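Cleaning and Sorting Small Gears Without Losing Any of Them

Posted in Bench Basics by Eluned Eynon, 2024-03-29

So you've inherited a box of gears. Maybe it came out of a dead printer, maybe from an uncle, maybe you bought it at the Sadbridge swap meet because the man had already put it in your hands and it seemed rude to give it back. Mine was an ice cream tub, and the lid had been taped on by somebody who did not want to see the contents again.

What follows gets you from a tub of greasy metal to labelled drawers you might open voluntarily. Allow an evening. Allow two if you have a cat.

What you need

A large piece of plain grey cloth
A shallow dish with a lid
Degreaser (I use Pustis, any citrus one will do)
An old toothbrush that everyone in the house agrees is old
Wooden toothpicks
Calipers
Small zip bags or a drawer cabinet
A pencil, because marker comes off in the degreaser and takes your labelling system with it

Step 1. Lay down the cloth

Do this before you open the tub. A bare benchtop is a launching ramp. Small gears land on their teeth, roll in a graceful arc and go under the one piece of furniture you can't shift. On cloth they land and stay landed.

Colour matters more than you'd expect. White glares under a lamp and you'll be squinting inside ten minutes. Black swallows the bores and anything dirty. A mid to dark grey lets you see the teeth, and the gaps between them, which is where all the muck lives. Avoid terry towelling unless you like picking loops out of a gear train.

Set the first gear down flat, in the middle, face up. Resist tipping out the rest. You are going to work one at a time, like a grown-up.

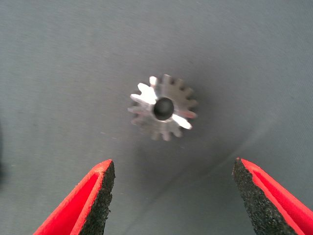
Step 2. Look before you scrub

Turn the lamp so the light comes in low from one side. Bare metal throws a highlight, and if you rotate the gear slowly under it, every tooth gets its turn. You're looking for chipped corners, teeth worn to a point on one flank, and burrs around the bore. Run a fingernail round the edge of the hole. If it catches, put the gear in the "maybe" pile.

A spur gear has straight teeth running parallel to the shaft. If yours are slanted, it's helical and gets its own bag. If they're cut on a cone, it's a bevel, and congratulations, your evening just got longer.

Step 3. Soak and brush

Ten minutes in the dish, lid on. Keep plated, plastic and brass parts out of the same bath as steel. I once put everything in together and everything came out the colour of weak tea.

Brush across the face first, then along each gap. Toothpicks go in the bore and the tooth roots. Don't use a steel pick on aluminium. It will clean beautifully and leave a groove you'll feel guilty about for years.

Rinse, shake, and dry straight away with a hair dryer on low. Low. On high, a small gear becomes airborne and you are back under the furniture.

Step 4. Measure and bag

Three things go on the label: number of teeth, bore size, outside diameter. For standard metric spur gears you can work out the module by dividing the outside diameter by the number of teeth plus two. Mark your starting tooth with the pencil or you'll go round twice and invent a gear that doesn't exist.

My drawers are by Hwang, handed down and missing a divider. The fancy Comow cabinet has better runners, but I'm storing gears from an ice cream tub and have to keep some sense of proportion.

Step 5. Check the cloth

Before you fold anything up, go over the cloth itself. It will have shifted and rucked while you worked, and a tiny gear can sit in a crease quite happily until you shake the whole thing out over the garden. Ask me about the tomatoes.

Smooth it from the centre outwards with a flat hand and feel for lumps.

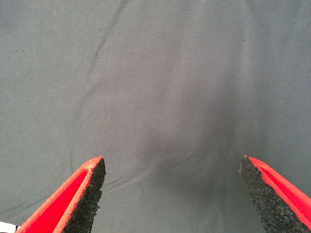 Then do it again from the other direction. I find something on the second pass often enough to be annoyed about it: a grub screw, usually, or one of those washers so thin they seem to be mostly a rumour. A magnet helps with steel and will ignore aluminium completely, so don't treat it as the final word.

Wash the cloth on its own. Degreaser and pillowcases should not meet.

A note on oil

Bare steel gears want a light wipe of machine oil before they go in the drawer. Put a drop on a rag and roll the gear through it. If the bag is pooling you've overdone it, and you'll be cleaning the same gear again next January with a good deal less enthusiasm.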